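4. Who wears an apron at home, and when does it come off?

4.1 Starting with the wrong question

When I began this part of the study I thought I'd be asking a simple thing: do you own an apron, yes or no? I'd even drafted a very short form on that basis. Then Daryna Hordiienko, who ran the Koltuder half of the project, tried it out on her own family over lunch and came back with a page of crossings-out. Her father said no, he didn't own one, while wearing a tea towel tucked into his belt. Her aunt said yes and couldn't say where it was. So the form changed, and the question became what people put between their clothes and the cooking (or the washing up, or the gardening), and what they'd call it if they had to call it something.

I should say what I mean by an apron, as I'll be using the word loosely from here on. A bib apron covers the chest and ties behind. A waist apron, or half apron, starts at the hips. A pinafore goes over the shoulders and often meets at the back, and the tabard is the thing many of us remember from school dinners, open at the sides with a popper or a tie. People in both towns also told us about overalls, old shirts worn back to front and one much-loved dressing gown, and I've counted all of these as "cover" without trying to squeeze them into the apron family. Earlier writing on the subject tends to stop at the bib and the pinafore, I suppose because those are what ends up in museum drawers. Nobody donates a shirt with paint on it.

4.2 How we asked

We sent the Wonton questionnaire (the name comes from the way the sheet folded up, and I'm afraid it stuck) to 1,190 addresses in Jernell and Koltuder in February, and 540 came back filled in well enough to use. That's better than I'd hoped for! Daryna then went back to 39 of those households for a longer talk, usually in the kitchen, usually with the garment itself brought out and laid over a chair. I did the Jernell visits and she did the Koltuder ones, and we swapped notes each evening so that we weren't drifting apart in what we asked.

A word about who's missing. We wrote to home addresses, so we've got very little on students in shared halls and next to nothing on people living above the place where they work. A café owner who goes downstairs in an apron at six in the morning and comes back up in it at night may not think of it as a home garment at all, and I'd dearly love to know where she takes it off. That's a job for another paper. I'd also warn against reading too much into the men's answers from Jernell. The form went to the household, and in a good many cases I suspect one person filled it in on behalf of everyone else.

We had some help from the old trade lists of Nechyporuk, a workwear supplier that sold to shops in both towns. The lists give types and sizes but not who bought them, so I've used them only for vocabulary. They were very good for that. It was in one of them that I found "visitor's apron", meaning a small, pretty half apron that you changed into when somebody came to the door, and I'd never have known to ask about it otherwise.

4.3 The visitor's apron

And when I did ask, out it came. Older people in Koltuder knew the term straight away, and several of them did a little mime of whipping one apron off and tying on another. Marianna Pawłowska, whose mother kept both on the same hook, explained it to me like this: "The bottom one was for the food and the top one was for the neighbours. If you heard the gate you had as long as it takes to walk up a path." She still has the top one. It's never had so much as a splash on it, she told me, and she wouldn't dream of cooking in it now.

I find this lovely, but it's also useful. The usual account says that aprons went out of fashion at home when washing machines came in and clothes got cheaper. You could simply wash the blouse, the argument goes, so why bother covering it? That may well explain the bottom apron. It doesn't do much for the top one, whose whole purpose was to be seen in. For that we'd need to think about doorsteps and telephones, and about whether people drop in on one another without warning any more. Most of those we talked to said they don't. If you get a message first, you've time to take the thing off altogether, and that's what people say they do.

Younger people had no visitor's apron but they did have strong feelings about being caught in the ordinary one. A few said they'd answer the door to a parcel in an apron but not to a friend. Others had it exactly the other way round! I couldn't find any pattern in this by age or by town, and I did try.

4.4 Gifts, slogans and the back of the door

Aprons are given far more often than they're bought. That came through in the talks more clearly than on the form, where we'd only left a small space for it. They arrive at Christmas, at weddings and on retirement, and a fair number have something printed across the chest. Men were more likely than women to say that theirs had a joke on it and more likely to say they hadn't chosen it. I asked one man in Jernell whether he liked his, and he thought for a while and said it was very well made.

Where the apron lives seems to matter for whether it gets worn. The people who told us they wore one most days kept it on a hook within reach of the cooker or on the back of the kitchen door. The people who kept it folded in a drawer mostly said they forgot about it until there was flour down their front (I'm in this group). We didn't set out to measure this, so please take it as an impression. Eight households kept a separate one for messy jobs away from the stove, and there the hook was in the shed or under the stairs.

Then there's the half-way stage that I've started calling the tucked towel, after Daryna's father. It goes into a waistband or over a shoulder, it dries hands and dishes as well as keeping the trousers clean, and hardly anyone who uses one would tick "apron" on a form. I think it's the commonest cover of all. I can't prove that from our replies, as the first version of the question rather put people off mentioning it, and by the time we'd reworded it the Jernell sheets had gone out.
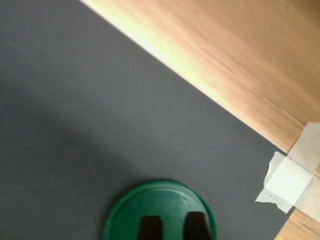
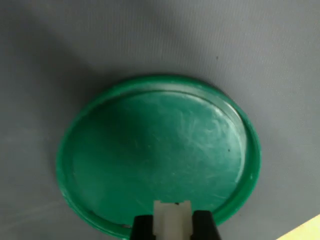 Figure 4. A grey mat and a light wooden surface (first picture); a green plastic lid on a grey surface (second picture).

4.5 Tying and untying

I'd meant to leave strings out of it, but people wouldn't let me. Ask somebody to show you how they tie an apron and you get a family history. Some cross the strings behind and bring them round to the front, some tie a bow at the back by feel, and there are those who never untie it at all and climb in and out over the head. Front-tiers often told us they'd picked it up in a first job, in a bakery or a hotel kitchen, and had carried on at home without thinking. Back-tiers were more likely to mention a mother or grandmother.

Daryna thinks the front knot is spreading through television cookery, and she may be right. My own feeling is that it has more to do with strings being cut longer than they used to be, though I've only the aprons I was shown to go on, and those were hardly a fair sample. We've agreed to differ for now. The measurements she took of string length in Koltuder are in the appendix, and the Jernell ones will join them once I've been back with a tape measure.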